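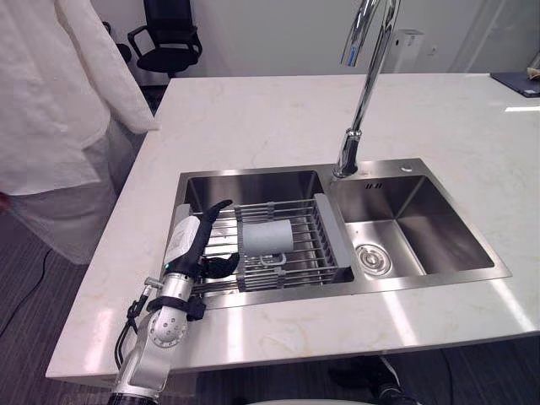

*White marble countertop beside a carpeted floor.*

## 4. Sealing a marble countertop

This section covers the first coat and the yearly recoat with Prura Stone Sealer. For honed floors, see section 6. For the Stornetti paste polish, see section 7, and don't apply it until the sealer has cured overnight.

One 990 ml bottle covers nearly 107 square feet of polished marble. Honed marble takes more.

### 4.1 Check whether the stone needs sealer

1. Pick a spot near the back of the counter.
2. Put a teaspoon of plain water on it and leave it for 15 minutes.
3. Wipe the water off and look at the stone from a low angle.
4. If the spot is darker than the stone next to it, go on to 4.2. If you see no change, wait six months and test again.

Let a dark spot dry out fully before you seal. This can take until the next morning.

### 4.2 Clean the surface

1. Take everything off the counter, including soap dishes and cutting boards.
2. Vacuum or brush off crumbs and grit. Grit dragged under a cloth will scratch marble.
3. Wash with warm water and a few drops of Boychuk Neutral Cleaner.
4. Rinse twice with a clean cloth.
5. Dry with a towel, then leave the stone bare overnight.

**Caution:** Never use vinegar, lemon juice or bathroom descaler on marble. Acid eats the polish and leaves dull marks that sealer will not hide.

### 4.3 Apply the sealer

1. Open a window. Put on nitrile gloves.
2. Cover any carpet or wood floor next to the counter with plastic sheeting. Tape the sheeting to the base, never to the stone.
3. Shake the bottle and pour a little sealer onto a folded white cotton cloth. Colored cloths can bleed.
4. Work in patches the size of a dinner tray, starting at the far end. Overlap each patch slightly.
5. Keep the surface wet for five minutes. Add more sealer where it soaks in early – seams and sink cutouts are the usual places.
6. Wipe off every trace with a dry cloth, then go over it again with a second one.
7. Wait two hours. Repeat steps 3 to 6 if the water test still darkens the stone.
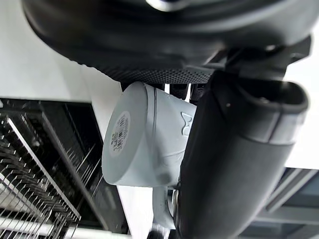 Bayu Raju wrote in to say that step 6 needs to be in larger type. Two cloths weren't enough on a long counter, the second one was soaked by the halfway point, and the far end dried with a gray haze that took most of an evening to get off. "I'd have six cloths ready before opening the bottle," the note adds.

Six is a fair number for a kitchen counter. To remove haze, dampen a cloth with fresh sealer, rub the area for a minute, and buff dry right away. Don't scrape it. Haze left for more than a day may need Clamberg Residue Remover, part no. 424.

### 4.4 Curing

- Light use: after six hours.
- Water, oil or wine on the surface: after 24 hours.
- Hot pans: always use a trivet. Sealer does not protect against heat.

**Note:** Sealer slows stains down – it doesn't stop them. Blot spills as soon as you see them, and don't rub.

**Caution:** Lay used cloths flat outdoors until they are stiff and dry before putting them in the trash. Store the bottle upright with the cap tight, away from frost. Opened sealer keeps for one year, so write the month on the label.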